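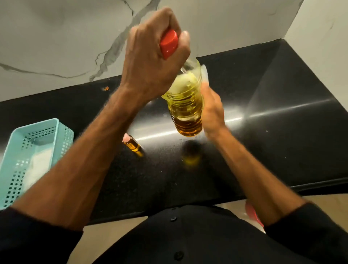
4.2 Kitchen task: opening the oil bottle

The Kulano arm cannot do this chore alone yet. In our tests the gripper opened the red screw cap in 3 of 5 tries. Please let a person do steps 1 and 2.

1. Hold the large bottle with one hand and turn the cap with the other.

2. Hold the small bottle by its body before you touch the pink cap. 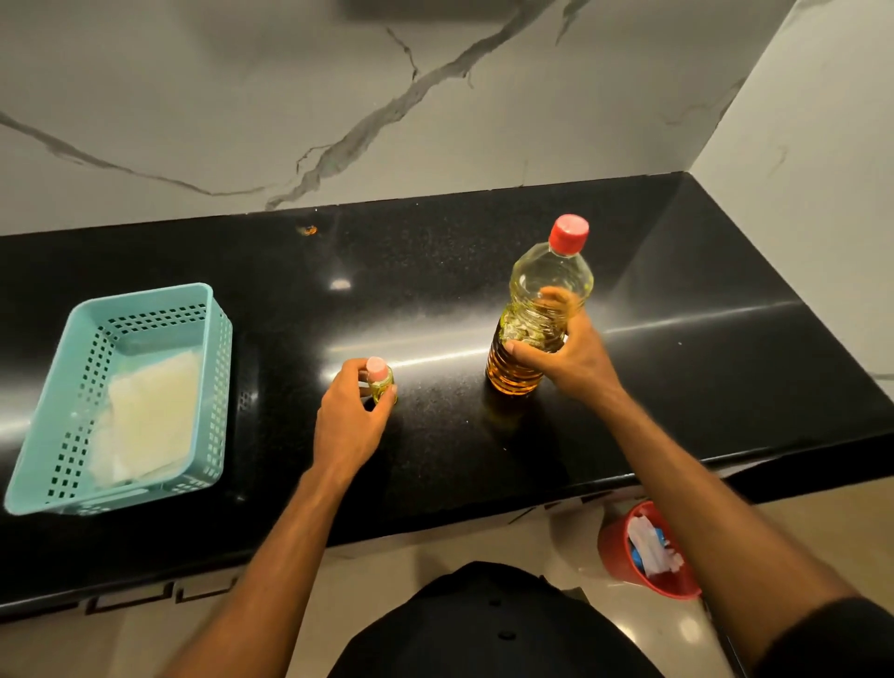

Photo: Penach Kitchen Trials

Caution: Do not squeeze the large bottle -- the oil can jump out.

3. Close both caps, then press Resume on the Lecomte panel. The arm may now carry the bottles.

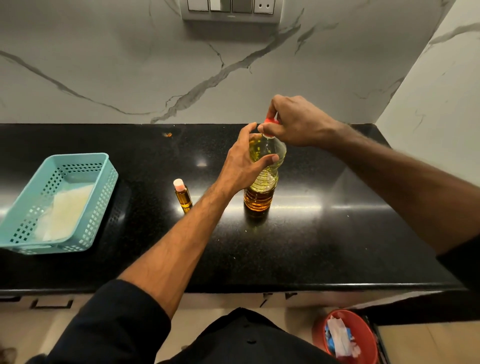 Figure 4-3. One hand on the cap, one on the shoulder of the bottle.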